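Workshop > Builds and kits > Grippers > Hudeno two-finger gripper

Hudeno two-finger gripper kit for desktop and bench arms

Reading time: 3 minutes

The Hudeno is a parallel two-finger gripper sold as a kit of parts. It is intended for people building their own arm at home or in a shared workshop, and it fits the Troritz wrist plate directly. Other arms need an adaptor plate, which can be cut from 5 mm aluminium or printed using the drawing supplied.

The kit was revised in May. The earlier version used a single guide rod and tended to bind when the load sat at the very tip of the fingers. The current version has two rods and a longer carriage. Owners of the earlier version can buy the carriage and rods separately and keep their existing motor, fingers and mounting plate.

What is supplied

Mounting plate, two carriages, two guide rods, lead screw with left and right-hand threads, geared motor with encoder, one pair of flat fingers, one pair of fingers with a shallow lip, screws, and a cable with a connector at the motor end only. The other end is left bare so that it can be cut to suit the arm.

Not supplied: power supply, motor driver, wrist camera, adaptor plate.

Specification

Opening, flat fingers: 101 mm
Finger length: 100 mm
Weight with flat fingers fitted: 293 g
Mounting: 8 screws, M3
Closing force: set in software, in steps

The closing force is limited by motor current. There is no force sensor in the fingers. The current reading is good enough to tell a closed gripper from one holding a folded towel, but a single thickness of thin cotton will usually read as nothing at all. Builders who need to detect thin cloth should use the encoder position as well, and should zero it with the fingers closed each time the arm is powered up.

Assembly notes

Allow an evening. Fit the guide rods before the lead screw and check that both carriages slide under their own weight when the plate is held upright. If one sticks, loosen the end block, move the carriage to that end and tighten again. Do not oil the rods – the bearings are dry-running and oil collects lint.

Leave slack in the motor cable where it passes the last joint. A cable tied down tightly will pull at the connector when the wrist turns to its limit. Gestemby, the shared workshop where our test arm is kept, now checks this before any new program is run.

Handling cloth

Most questions we receive concern cloth. The test arm is set up to wipe down wooden panels, with thick looped microfibre held between the fingers. A bunched cloth gives a wide contact area and copes with uneven surfaces, but the fingers must be kept well back from the leading fold so that they do not touch the finish. A starting gap of 30 mm between fingertip and surface is sensible.

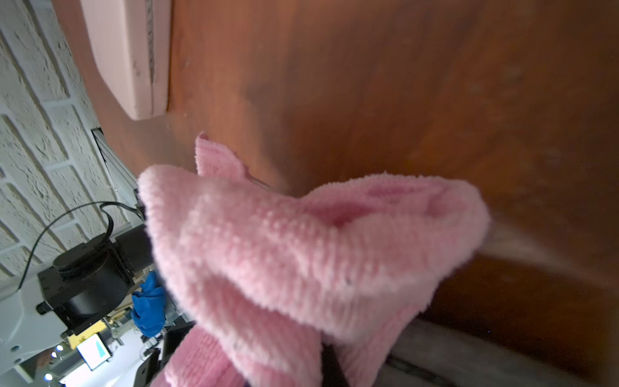 Pink microfibre cloth in the gripper, pressed against a wooden surface.

For wiping work the lipped fingers hold better than the flat ones, although they take longer to release. Set the closing force two steps above the point at which the cloth begins to slip, then run the full stroke at low speed before increasing it. Wash new cloths before use, as loose fibres find their way into the lead screw.

Spares and ordering

Fingers, carriages, rods and lead screws are stocked individually. Motors are ordered from Fashola in batches, and the next batch is due on 4th June. Kits ordered before then will be sent complete once the motors are in – we do not send part kits. Drawings for the adaptor plate and blank fingers are included with every order.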